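3. Survey of shared laundries

3.1 Sites and households

The survey covered two housing estates, Trillesley and Meltow, both built by the same council in the same ten-year period and both provided from the start with shared laundry rooms. Trillesley has long, low blocks with one laundry room to each block. Meltow has towers, and its laundry rooms are on the ground floor next to the bin stores. On both estates many households have since bought a machine of their own, and the question for this study was how people who can wash at home decide where to wash, and at what temperature.

A paper form was put through every door. We received 542 usable replies. Forms were left out if the page on wash temperature was blank or if the same household had sent in two forms with different answers. Where two forms agreed, the first was kept. The form asked for the number of people in the household, the kind of fabric washed most often, the programme chosen for the last three loads, and whether those loads were washed at home or in the shared room.

Respondents were then asked to keep a wash diary for the whole of May. The diaries gave 2,882 loads. Each load was entered on one line, with the programme name copied from the dial or the display. Programme names differ between makers, so we grouped them by the temperature given in the entry. Entries with a name but no temperature ("daily", "mixed", "quick") were put in a group of their own and are not used in the comparison of temperatures below.

3.2 Choice of temperature

Most diary entries gave a temperature of 40 degrees, on both estates and in both kinds of laundry. This agrees with Pavlović's earlier work on the Hovenau flats, where the same setting was the most common in every age group. Viorica Pavlović argued there that people pick the setting first and sort the washing afterwards, so that the pile is made to fit the programme. Our diaries give some support to this. Several respondents wrote notes in the margin such as "towels went in with the rest to fill it up" and "put the whites in, they were nearly clean anyway".

Temperatures above 50 degrees were entered mainly for bedding, tea towels and work clothes. Households with a child under two used them more often than others, but stopped doing so sooner than we had expected. In the follow-up interviews, parents tended to say that they had been told to wash baby clothes hot by an older relative and had gone on with it until the first time something shrank.

Cold washing was rare. Those who did it regularly gave the cost of electricity as their reason, and a smaller group mentioned fading. Two people in Trillesley said they had tried it and gone back because the powder left marks on dark clothes. Neither had tried a liquid.

3.3 Home machine or shared room

Respondents with a machine at home still used the shared room for large items. Duvets and curtains were the usual examples. In Meltow the shared room was also used when the lift was working and avoided when it was not, a point that came up in the interviews without our having asked about it. In Trillesley the main complaint was the booking sheet, which is kept on a clipboard and has to be signed a day ahead.

People who washed at home ran smaller loads. We did not weigh the washing, and the form asked only whether the drum was "full", "half full" or "less than half full". These are personal judgements. Jireš used the same three answers in an earlier survey and found that people called a drum full when there was still a good deal of space at the top, and we have no reason to think our respondents differed.

The drums in question were nearly all of the front-loading kind (Figure 3). Top-loading machines were reported by a few households only and are left out of the tables.

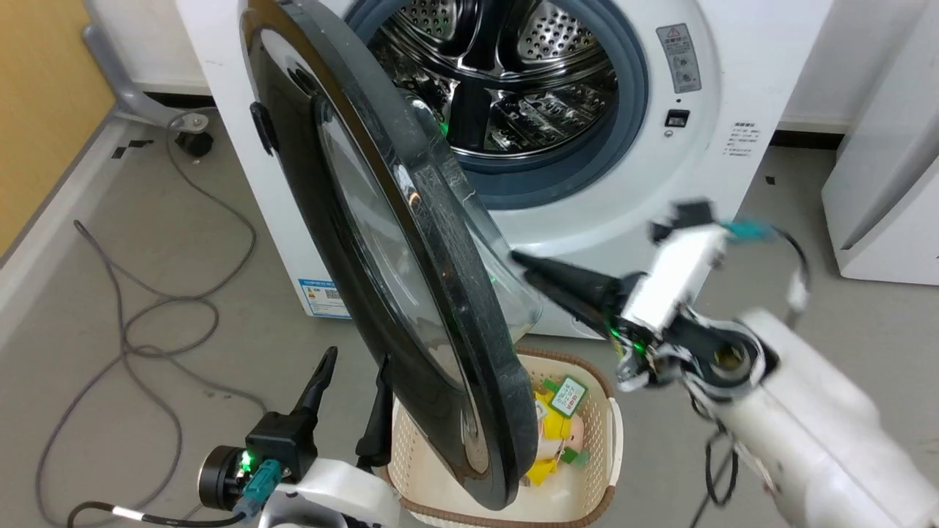
Does a half-full drum use half as much water as a full one?

Most modern machines take in less water for a smaller load, but the saving is less than half, so the water used for each item of clothing goes up.

Figure 3. Front-loading washing machine with the door open.

The same holds for electricity, as the machine still has to heat its own metal parts and turn the drum for much the same length of time. For this reason we treat load size and temperature together in Section 4.

3.4 Limits of the survey

The replies come from people who were willing to fill in a form about washing, and who may take more care over it than their neighbours. One month of diaries cannot show how habits change with the weather. Drying was not covered, although many respondents wrote about it at length in the space left for other remarks, and those remarks have been kept for later study.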